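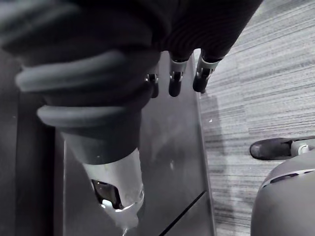
Breltness is recruiting households for a study of how dark table surfaces hold up under daily use. The work covers marking, cleaning, and the loss of shine over time. We are looking mainly for smooth, dark tops with a glossy finish, the kind on which dim smudges show next to soft reflections. Rooms with carpet are preferred for the first group. Tops with a cloth or glass cover do not qualify.

**What participants do**

- Use the table as usual from the start of the study until the end of September.
- Wipe the top once a week with the cloth supplied, using water only.
- Fill in a one-page log after each wipe: time of day, visible marks, any spills.
- Allow two home visits for gloss readings. Each visit takes under an hour.

Do not apply polish, wax, or oil during the study. If another product is used by mistake, write its name in the log and continue.

**Who can apply**

Applicants must be 18 or older and live in Betudham. The table must be used at least four days a week and must stay in the same room. Renters may apply. One table per household.

We have 600 places. The previous round, on light-colored tops, closed with 521 complete logs.

**Payment**

Participants receive a fixed sum in two parts, one after each visit. Missing a single log entry does not affect payment. Missing four or more ends participation after the first part.

**How to apply**

Send the table's length and width, the floor type, and one photo of the top taken in daylight to Kartini Pangaribuan at the Breltness study desk. Questions about the gloss readings go to Berhanu Wolde. Applications opened on February 3, 2021, and are handled in order of arrival.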